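The Second Desk: Mixing a Gospel Choir for the Room and the Record
By Oana Radu
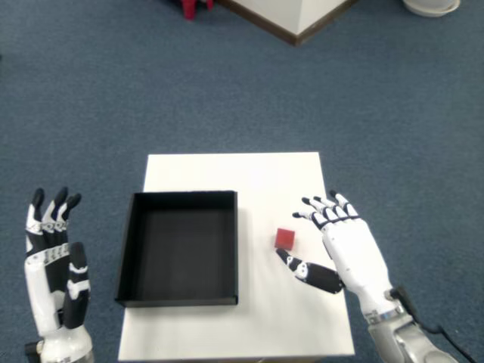 A small red cube and an open black tray on a white table.

The Drakton choir records its worship albums live, in the hall where it sings, with the congregation present. The last one was made over two evenings in October. It has 11 tracks, no overdubs on the lead vocals, and a noise floor that Vesela Babić, who mixed it, describes as "the heating, mostly".

Live gospel recording poses a problem that studio work does not. The people in the hall need to hear the words over a Hammond, a drum kit and their own singing. The people who buy the record need to hear the hall. A mix that serves the first group is usually dry, loud in the upper mids and short on choir. Played back at home it sounds like a rehearsal.

Babić's answer is a passive split at the stage. Every microphone feeds two desks. The front-of-house engineer, Berhanu Zeleke, takes the direct side and mixes for the seats. The isolated side goes to a vestry behind the platform, where a Gutero rack records each channel before any equaliser or fader. Neither engineer can alter the other's gain.

"On the first album we shared preamps," Zeleke says. "I pulled the lead down 6 dB in the second chorus and it went down on the record as well. You could hear the hiss come up when they corrected it."

The choir is miked in sections. Sopranos, altos and tenors have two small-diaphragm condensers each, set a metre in front of the first row and slightly above head height, angled down at the second. The usual three-to-one spacing rule is kept where the platform allows. It does not allow it at the join between altos and tenors, and one microphone of each pair is turned down there in the mix.

Drums are the main source of spill. The kit stands behind a clear screen with absorbent panels at the back, which reduces the cymbals reaching the soprano microphones but does little below 300 Hz. A high-pass filter on the choir channels deals with part of that. Babić sets it lower than most engineers would, at 120 Hz, and accepts some kick drum in the tenors. Set higher, she says, the men sound as though they are on the telephone.

The lead singer, Viorica Shehu, uses a hand-held dynamic with a tight pattern. She works it close during verses and moves it away by a forearm's length when she shouts. Compression on the recorded channel is light for that reason. Shehu learned the habit in churches with no engineer at all, and has declined in-ear monitors on both albums. Her wedge is kept at the edge of the platform, off the axis of the choir microphones.

The congregation gets four microphones of its own. Two hang from the gallery rail, facing the seats, and two stand at the front corners of the platform, facing out. The gallery pair is 20 metres from the loudspeakers, so its sound arrives nearly 60 milliseconds late. Left alone, it smears every handclap. Babić moves the two tracks earlier in the editor until the claps agree, then rolls off the top to hide what remains of the loudspeakers.

Reverberation in the hall is 2.4 seconds when empty and noticeably shorter with 300 people in it. Soundcheck is therefore a poor guide. Zeleke holds back his vocal reverb until the opening hymn is over and adds very little after that.

Tempo is the other difficulty. The band plays to a click for the first half of each song only. Once Shehu begins to repeat the vamp, the drummer, Oľga Hrubý, mutes the click and follows her. On "Carry Me Over" the tempo rises by seven beats a minute before the end. Edits between the two evenings are possible up to that point and impractical beyond it, so each closing section on the album comes from a single night.

Mastering was done by Nirico, with instructions to leave the applause at its natural level – it had been compressed on the first album until it was louder than the organ. The finished record runs to 68 minutes. The spoken prayer before the final song has been kept at full length, including a pause of 30 seconds in which the only sound is the Vasić organ's blower.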